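Cookie 提示：本站使用 Cookie 以改善浏览体验。继续浏览即表示您同意。 接受 | 管理设置

搜索 请输入关键词 搜索

橙皮去哪儿了：一栋学生公寓的果皮晾晒与厨余减量小组报告

课程：城市生活与废弃物（本科二年级选修）
组名：Flomus
指导老师：Rungnapa Kongkaew

一、为什么是果皮

我们组最初的题目叫“校园厨余全链条治理模式初探”。Kongkaew 老师看完开题，只在“全链条”三个字下面画了一条线，旁边写：“你们打算从农田开始吗？”于是题目缩成厨余，再缩成公寓厨余，最后缩成公寓里的果皮。每缩一次，组里就有一个人觉得丢脸，另外三个人松一口气。

选果皮有几个比较体面的理由。Thepsuriya 公寓每层有一个公共厨房，学生真正开火的次数不多，水果却吃得很勤。楼下水果摊从冬天一直卖橙子和橘子卖到五月，塑料袋里总是三斤起步。结果就是每层的厨余桶里，剩饭没多少，皮倒是堆得很有层次。

不那么体面的理由是：果皮不太臭。我们是要亲手翻桶的人，这一点在方法设计中占的权重很大，开题报告里没有写。

二、背景

用陈皮入药、入菜是老习惯，家里有长辈的人多少都见过窗台上那一串。组员小时候的记忆高度一致：外婆把橘皮撕成三瓣，用线穿起来，晒到发硬，收进一个原来装饼干的铁盒，然后再也没有人打开过那个铁盒。严格说，这已经是一种相当成功的减量办法，体积缩小了，也没有进垃圾桶，只是转移到了橱柜顶上。

我们查到的资料大致分两类。一类讲堆肥，说柑橘皮含精油、偏酸，分解慢，放多了不合适，建议切碎少量混入。另一类讲生活妙用，说果皮可以除味、擦水垢、驱虫、泡脚、做清洁剂，语气之肯定让人怀疑世界上为什么还需要超市。两类资料互相不引用。

我们真正想弄清楚的问题很小：如果在公共厨房放一个晾皮的架子，住在这里的人会不会用？晾干的皮会不会有人拿走？架子会不会在一周之内变成晾袜子的地方？

三、做法

我们在公寓里选了 4 个楼层。其中两层放晾架，两层什么也不放，作为对照。晾架是从旧货群里收来的两层网架，收的时候卖家反复强调是不锈钢，洗完之后我们对这件事有保留意见。

记录时间定在每晚九点半。每个楼层有一个专门收果皮的小桶，组员去称重，登记，把晾架上已经干透的皮收进袋子，贴上楼层。称重用的是厨房秤，借自组员的室友，条件是每次还回去不能有橙子味。这个条件我们只履行了前三天。

除了称重，我们还发了问卷。问卷设计得很认真，第一版有 66 道题，包括“您认为果皮在您的精神生活中处于什么位置”。老师问我们自己愿不愿意填，会议室里安静了一会儿。最后的版本一页纸，站在电梯口就能填完，共收回有效问卷 97 份。

关于“有效”的定义，组里争论过。有一份问卷所有选项都选了“非常同意”，包括互相矛盾的两题。我们最后判它无效，但承认这位同学可能只是性格好。

四、结果

先说数字。两个放晾架的楼层，记录期内一共收得湿果皮 1,100 克送上了架子，其余仍然进了桶。这个总量说出来不太响亮，我们在中期汇报时曾经尝试把它写成“逾一千克”，老师说那就写一千一百克。

晾干所需的时间完全看天气和窗户。朝南的厨房两三天就脆了，朝北的那间一直停留在一种皮革似的状态，捏上去像旧钱包。有一次连着下雨，北边架子上的皮起了霉点，我们整批丢掉，并在记录表上写了“损耗”。后来改成薄切、单层铺开、隔天翻面，情况好一些。

问卷里，愿意“偶尔使用”晾架的人很多，愿意“负责翻面”的人很少，这个分布大概适用于人类的所有公共事业。在“不使用的原因”一栏，最常见的答案是“不知道那是干什么的”。我们在架子上方贴过一张说明，A4 纸，宋体，标题为《关于公共厨房果皮晾晒设施使用的若干说明》。换成手写的“橙子皮放这里”之后，当晚架子上就满了。组里写说明的那位同学至今认为两者的信息量是一样的。

至于袜子，没有出现。出现过一条抹布、半个柠檬和一张不属于我们的超市小票。

五、晾干之后

皮晾干之后要放到哪里去，我们事先几乎没想过。开题时的流程图到“干燥”为止，后面画了一个箭头，箭头指向“再利用”三个字，字的四周加了云朵形状的边框。

真正执行起来，我们试了几条路。泡水最简单，味道比较苦，喝过的人礼貌地说有回甘。放鞋柜里除味，有没有用说不清，鞋柜的主人说现在闻起来像一双吃过橙子的鞋。磨粉则因为借来的研磨机过于老旧而中止，粉没有磨出来，邻居来敲过门。
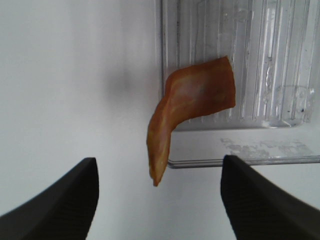

最后证明最受欢迎的是做香包。材料不值钱，干皮掰碎，装进小布袋，抽绳一拉就行。我们在一楼大厅摆了一张桌子，下午四点开始，没到晚饭时间就送完了。拿走香包的人里，有不少从来没往晾架上放过一片皮，我们在讨论中将其命名为“下游需求大于上游供给”，老师在旁边批注：“就是大家喜欢免费的东西。”

布袋来自一家叫 Godex 的小店，店主听说是学生作业，给抹了零头，又送了一卷颜色很难评价的丝带。丝带还剩大半卷，目前归组长保管，组长希望在报告里注明欢迎认领。

六、问题与反思

第一，对照组设计得不好。没有放架子的两层，邻居听说别的楼层有，就端着一碗果皮坐电梯过来。这很感人，也让我们的对比数据基本报废。若重做，应该选两栋互相不来往的楼，或者选在橙子不好吃的季节。

第二，称重时没有统一是否沥水。有人洗完橙子直接剥，皮上挂着水；有人吃完放到半夜，皮已经卷边。几克几克地加起来，误差可能比我们想讨论的差别还大。表格里小数点后保留了一位，那一位主要起装饰作用。

第三，农药残留我们没有能力测。凡是入口的用法，报告一律不推荐。前文提到的泡水，参与者只有组员自己，并且之后没有人再提起这件事。

第四，我们原本希望和校外的社区堆肥点 Undel 合作，把发霉和剩余的皮送过去。对方回复很快，也很客气，说柑橘皮他们已经收得太多了，问我们有没有枯叶。我们没有枯叶。下学期的选题可能因此有了着落。

七、小结与分工

从减量的角度看，两个架子的贡献有限，一个人少买一袋橙子的效果大概更好。但在记录期快结束时，有一层的住户自己排了翻面的轮班，写在冰箱门的便签上，我们没有参与，也没有被通知。其中一位住户问架子能不能留下，我们说能，他又问能不能换一个不生锈的。

分工：选题与访谈两人，称重四人轮流，问卷录入一人，香包全员。文字由组长统稿，错字由全员共同承担。晾架现存三层公共厨房，使用后请把网面擦干。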